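工单标题:左手在水槽前沿停住,碗碟搬运任务无法继续
产品:Stoltby 家用双臂机器人,厨房任务包(试用阶段)
提交方:Brudik 集成测试组
处理方:Nonano 技术支持
优先级:中
状态:已解决,留观察

一、问题描述(提交方填写)

我们正在评估 Stoltby 的厨房任务包,目的是决定要不要把它放进我们的样板厨房方案。任务内容很简单:机器人用左手从水槽里的碗架取出盘子,转身,放到右侧洗碗机的下层架上。试用合同里写的是开箱以后可以直接运行,不需要重新示教。

安装以后的前两天运行正常。第三天上午开始,左手走到台面前沿的上方就停下来,手指张开,不再向前。控制面板没有红色报警,只有一条黄色提示,内容为“接近段等待确认”。等待超过 45 秒以后,任务自动退出,手臂回到待机姿势。

重复运行的结果基本一样。我们一共运行 50 次,其中 31 次停在同一个位置,其余的 19 次可以完成取盘。停住的时候没有碰撞,也没有异常的声音。

请帮助判断这是硬件问题、标定问题,还是任务包本身的问题。我的中文书写可能有不准确的地方,如果哪一句不清楚,请直接问我。

二、环境信息(提交方填写)

台面:白色,表面光亮。
水槽:不锈钢,碗架放在槽内,黑色。
餐具:白色圆盘,每次只放一个。
洗碗机:在机器人右侧,运行前由人打开门。
照明:顶灯全部打开,没有窗帘的问题,因为房间没有窗。
软件:任务包为出厂版本,没有改过参数。
网络:有线连接,测试期间没有断开。

三、第一次回复(技术支持)

感谢提供的信息。“接近段等待确认”不是硬件报警。它的意思是:手臂已经到达接近点,但是视觉模块对目标物的位置没有足够的把握,所以不允许手继续下降。请先做下面三件事,然后把结果写在本工单里。

1. 在面板里打开“关节自检”,只选左臂,保存结果。
2. 检查左腕外侧的电缆。手腕转动到两个极限位置时,电缆不应该被拉紧。
3. 导出任务失败时的置信度记录。路径是:维护,任务日志,接近段。

请不要在这个阶段重新标定。如果现在标定,原来的偏差会被覆盖,后面就不容易找到原因。

四、提交方反馈

第 1 项:左臂自检全部通过。各关节的回零误差都在手册允许的范围里面。

第 2 项:手腕转到两个极限位置,电缆都还有余量。我用手轻轻推动接头,没有松动。为了确定,我把接头拔出来又插回去一次,问题没有变化。

第 3 项:记录已经上传。我自己看了一下,发现停住的那些次,置信度都在门限附近上下跳动,不是一直很低。成功的那些次,数值也不是很高,只是刚好超过门限。所以我想,前两天的正常可能有一点运气的成分。

另外补充一个情况。第二天下班以前,我们的同事清洁了水槽和台面,使用了一种带抛光成分的清洁剂。当时没有人觉得这个和机器人有关系,所以第一次提交的时候没有写。对不起。

五、第二次回复(技术支持)

这个补充很有用。从置信度记录看,我们倾向于认为原因是反光。水槽内壁和台面的亮带会让盘子边缘的轮廓变弱,白色的盘子又比较容易和亮的背景混在一起。抛光以后这个情况会更明显。

建议按照下面的顺序操作,每一步完成以后运行一组测试,不要把几步合在一起做。

步骤 1:把机器人停在工作位,手动触发接近动作,在手到达接近点时暂停任务。检查手掌和水槽前沿之间的相对位置,再看头部视角里盘子是否完整可见、有没有被手指挡住。

左手停在台面前沿上方,手掌朝前,手指张开并略微弯曲;盘子立在槽内的碗架上,水槽内壁有明显的反光,台面上也有一条较柔和的亮带。机器人自己的影子落在台面下方的白色柜面上,没有落到盘子上。
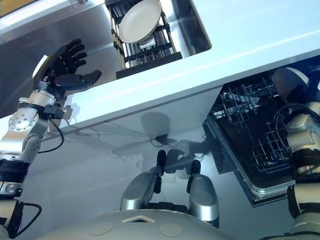 步骤 2:调整曝光。进入“维护,头部相机,曝光”,把模式从“自动,全画面”改成“自动,目标区域”。保存以后需要重新启动视觉模块,不需要重新启动整机。

步骤 3:如果步骤 2 的改善不够,把水槽上方的顶灯调暗。记录里请写明灯光档位,方便我们对照。

步骤 4:仍然不稳定时,才修改接近段的等待时间。默认值是 1,550 毫秒,这是手到达以后、视觉模块第一次给出判断之前的等待。适当加长可以让判断多取几帧,但是每个盘子的总时间也会增加。

请注意,不要降低置信度门限。降低以后手臂会更容易继续下降,但是手指碰到碗架隔条的可能性也会增加。

六、测试结果(提交方)

步骤 1 完成。盘子在视角里是完整的,手指没有遮挡。这一步没有修改任何设置。

步骤 2 完成。改成“目标区域”以后,停住的次数明显减少,但是还没有完全消失。置信度的跳动变小了。

步骤 3 完成。顶灯从最高档降低一档。这一组测试没有出现停住的情况。后来我把灯调回最高档,曝光设置保持不变,又出现两次停住。因此我认为灯光和曝光两个因素都有影响。

步骤 4 没有做。我们希望保留默认的等待时间,因为客户演示的时候,速度也是一个评价项目。

最后在步骤 3 的条件下连续运行 100 次,全部完成取盘,没有停住。放入洗碗机的动作有一次需要重试,重试以后成功,不属于本工单的范围。

七、提交方的问题

问题一:样板厨房的灯光由住户自己控制,我们不能要求住户每次都调暗一档。任务包有没有计划自动处理?

问题二:Hafþórsson 供应的另外一种碗架是浅色的。更换碗架会不会让情况变差?

问题三:“目标区域”曝光会不会影响右侧洗碗机的识别?洗碗机内部比较暗,和水槽的亮度相差很大。

八、第三次回复(技术支持)

关于问题一:下一个版本的任务包会在接近段里加入多次曝光,视觉模块从几张不同亮度的图里选择轮廓最清楚的一张。目前在内部测试,发布时间没有确定,所以请不要把它写进对住户的承诺。

关于问题二:我们没有测试过浅色碗架。黑色碗架和白色盘子的对比比较大,对识别有帮助。如果一定要更换,请先用少量餐具做一组对照,并且把记录发给我们。

关于问题三:不会。曝光区域跟随任务阶段切换,取盘的时候看水槽,放盘的时候看洗碗机。切换需要很短的时间,最多 45 毫秒,在动作里感觉不到。如果您看到放盘的时候画面偏亮或者偏暗,请另外开一张工单。

九、评估备注(提交方,仅内部参考,同意保留在工单里)

对任务包的评价:取盘动作平稳,停止的逻辑偏保守,在有住户的环境里我觉得这样是合适的。不满意的地方是提示文字。“等待确认”会让操作的人以为需要自己去按一个按钮,我们第一天就在面板上找这个按钮找了很久。建议改成“目标不清楚,正在重新观察”之类的说法。

手册里关于反光表面的说明只有一句话,放在附录的后面。水槽差不多都是不锈钢的,这一段应该移到安装章节,并且写明清洁剂的影响。

对支持服务的评价:回复及时,步骤清楚。希望日志导出以后可以直接看到曲线,现在要自己用表格软件画。

十、关闭记录

原因分类:视觉,反光表面。
处理方法:曝光模式改为“目标区域”,顶灯降低一档。
更换部件:无。
遗留事项:提示文字的修改建议已转给产品组;手册修改建议已登记;浅色碗架对照测试待提交方决定。
观察期结束以前如果再次出现相同提示,请在本工单下回复并附上接近段日志,不需要新建工单。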